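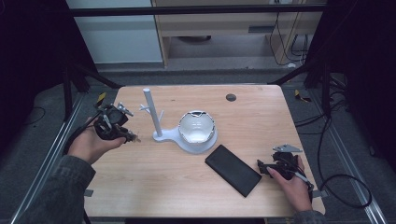 Clollard rassemble des séquences de rangement de vaisselle sur une table : tasses, bols, petits objets du quotidien et leurs supports. La version 2 ajoute les arbres à tasses, absents de la première livraison. Le modèle blanc à base large sert aussi de plateau, et un bol blanc peut y tenir juste à côté du montant, sous les branches ou presque. Les annotateurs notent alors « posé sur la base » et réservent « accroché » à ce qui pend d'une branche.

Contenu

Le jeu compte 165 séquences, dont 99 avec un support à branches. Les autres portent sur des piles de bols ou sur des objets plats à remettre au bord de la table. Chaque séquence a une consigne courte en français, relue par Britt-Marie Eide.

Surface de travail

Toutes les prises de la série Cuevas utilisent un plateau en bois clair, sans nappe ni set. Les veines du bois sont fines et ondulent doucement. Elles pâlissent là où la lumière tombe le plus fort, et un seuillage trop simple les perd à ces endroits.
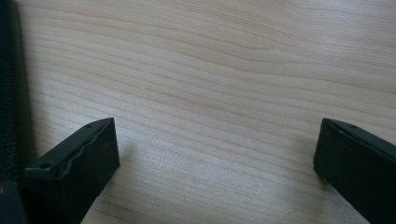

Limites connues

- Peu de variété dans les supports.
- Bol blanc sur base blanche : contour difficile à tracer, sauf quand le bord du bol est sombre. Plus de 47 masques ont été repris à la main.
- La série Disgate, tournée en janvier, n'a pas encore été relue.

Contact

Agnes Backlund, projet Gronasix. Signaler les erreurs d'étiquette avec le numéro de la séquence.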